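Étagère métallique dans le cellier : comment ranger céréales, granola et flocons d'avoine sans que ce soit le bazar ?

Rubrique : Cuisine et rangement > Épicerie sèche
Publié le vendredi 31 mai 2019

Femke Coppens

Bonjour à tous,

Je me décide à poster après des mois à lire les fils des autres. On a emménagé en mai dans un appartement avec un petit cellier, et mon compagnon a monté dedans une étagère de garage, une Clellitz, vous voyez sans doute le genre : montants noirs en acier perforé, traverses noires, tablettes en bois clair. Elle est solide, je n'ai rien à redire là-dessus, j'y mettrais des pneus. Sauf que j'y mets le petit déjeuner.

Chez nous on mange beaucoup de granola et de flocons d'avoine (trois personnes, trois goûts, zéro compromis), et une partie vient d'une commande groupée qu'on fait avec les collègues chez Cisthorpe, donc ça arrive d'un coup. En haut j'ai mis les sachets qui tiennent debout, les purely elizabeth vanille-chocolat et citrouille-cannelle, et dessous les boîtes en carton, droites et bien serrées comme des livres. 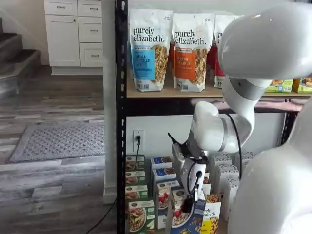 Mon premier souci, c'est la prise. Elle est sur le mur, pile derrière l'étage du bas, et il y a un câble branché en permanence qui descend derrière les boîtes. Je ne peux pas le débrancher, c'est celui du petit congélateur. Quand je pousse les boîtes jusqu'au fond, j'ai peur d'appuyer sur la fiche, et quand je les laisse avancer, elles dépassent de la tablette et ma fille les accroche au passage avec son sac. J'ai pensé à décaler tout le meuble mais il est fixé au mur et je n'ai pas du tout envie de refaire des trous.

Deuxième souci, les sachets. Neufs, ils tiennent très bien. Une fois ouverts et à moitié vides, ils s'affaissent, ils se couchent sur le voisin, et un matin sur deux j'en ramasse un par terre. J'ai essayé les pinces à linge, ça ferme mais le poids en haut les fait basculer encore plus vite ! J'ai failli acheter une série de bocaux Stestis, les grands avec joint, mais à soixante euros le lot je voudrais être sûre. Et puis il y a les dates, les ingrédients, tout ce qui est imprimé sur l'emballage et qu'on perd en transvasant. Ma fille évite certaines noix, donc je tiens à pouvoir relire la liste.

Et le troisième, plus bête : l'ordre. J'avais rangé par marque, c'était joli. Mon compagnon range par taille. Ma fille ne range pas. On finit avec deux paquets du même parfum entamés, et celui aux canneberges et noix de pécan, que j'adore, se retrouve toujours à droite derrière autre chose. Les boîtes de Bobo's sont tout au bout de la tablette du haut, goût tarte aux pommes pour la verte, et comme ce sont les goûters que ma fille emporte, ce serait plus logique de les descendre à sa hauteur. Mais alors qu'est-ce que je remonte à la place ? Les boîtes de flocons sont plus hautes et je ne suis pas certaine que ce soit malin de mettre en haut ce qu'on attrape tous les matins à moitié endormi. 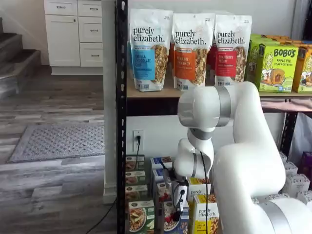

Maarten Kuipers

Bonjour Femke, j'ai la même étagère dans ma buanderie, avec des conserves dessus, et j'ai fait à peu près toutes les erreurs possibles, alors je te réponds un peu en vrac.

Pour la prise, n'appuie surtout pas les boîtes contre la fiche. Chez moi j'ai posé une butée : un simple tasseau vissé sur la tablette, dans le sens de la longueur, assez loin du mur pour que la fiche et le câble aient leur place derrière. Les boîtes viennent toutes s'arrêter contre, et je n'y pense plus. Mesure d'abord ce que la fiche dépasse du mur et ajoute un bon pouce de marge. Si tes boîtes débordent alors devant, tourne-les : la tranche vers toi si elles sont posées de face, ou l'inverse, selon ce qui prend le moins de profondeur. Et laisse la fiche accessible, il faut pouvoir couper le congélateur sans vider tout l'étage. Moi j'ai mis juste devant la prise deux paquets seulement, que j'enlève d'une main.

L'avantage des montants perforés, c'est qu'on peut changer la hauteur des tablettes. Alors oui, il faut tout vider et taper un peu avec un maillet en caoutchouc (fais-toi aider, à une seule personne la traverse se déboîte toujours de l'autre côté, j'en ai encore la marque sur le tibia). Mais avec deux crans de moins en haut tu gagnerais peut-être de quoi caser un étage de plus, et là tu aurais un vrai niveau goûters pour ta fille. Vérifie comment ton compagnon l'a fixée au mur avant de bouger quoi que ce soit.

Pour les sachets, je ne transvase pas. J'ai pris des bacs étroits, sans couvercle, et je mets les sachets debout dedans, l'un derrière l'autre. Ils se tiennent entre eux et quand il n'en reste qu'un, je cale avec un paquet de riz. Pour fermer : je chasse l'air, je roule le haut bien serré jusqu'au niveau du granola, et la pince vient sur le rouleau. Le poids descend en même temps que le contenu et ça ne bascule plus. Si le sachet a un zip qui marche encore, c'est encore mieux, passe juste le doigt dedans avant pour enlever les miettes.

Ah, et l'ordre ! On a arrêté les marques. Chez nous c'est « entamé » à gauche, « pas entamé » à droite, et interdiction d'ouvrir à droite tant qu'il reste le même parfum à gauche. Mon fils a triché pendant une semaine et puis c'est rentré.

Van Loon

Des bocaux et c'est réglé. Les sachets ça prend l'humidité et ça attire les mites alimentaires, j'ai dû jeter tout un placard une fois. Verre, joint, étiquette, point.

Pour les ingrédients il suffit de découper le dos du sachet et de le scotcher sur le bocal, avec la date. J'en ai acheté une série il y a longtemps et je n'en ai cassé qu'un. Par contre le verre tout en haut avec une enfant qui se sert, non, mettez-les en bas.

Femke Coppens

Merci à vous deux, c'est exactement ce que je cherchais !

Maarten, le coup du tasseau, je n'y aurais jamais pensé, et on en a un qui traîne depuis le déménagement. Je vais mesurer la fiche ce soir. Pour le maillet on verra, mon compagnon a fait une drôle de tête quand je lui ai lu ta réponse – je crois qu'il est assez fier de ses fixations. Gauche entamé, droite pas entamé, par contre, c'est adopté, j'ai déjà collé deux bouts de ruban de masquage sur le bord de la tablette.

Van Loon, les mites, j'avoue que ça me fait un peu peur maintenant. Je vais peut-être couper la poire en deux : deux ou trois bocaux pour les flocons d'avoine, qu'on achète en plus grande quantité et qui n'ont qu'un seul ingrédient, et le granola reste dans ses sachets, roulés et pincés, dans un bac. Est-ce que tu laves tes bocaux entre deux remplissages ou tu complètes par-dessus ?

Van Loon

Toujours vider et laver, et bien laisser sécher une nuit, joint enlevé. Si on complète par-dessus, le fond a deux ans.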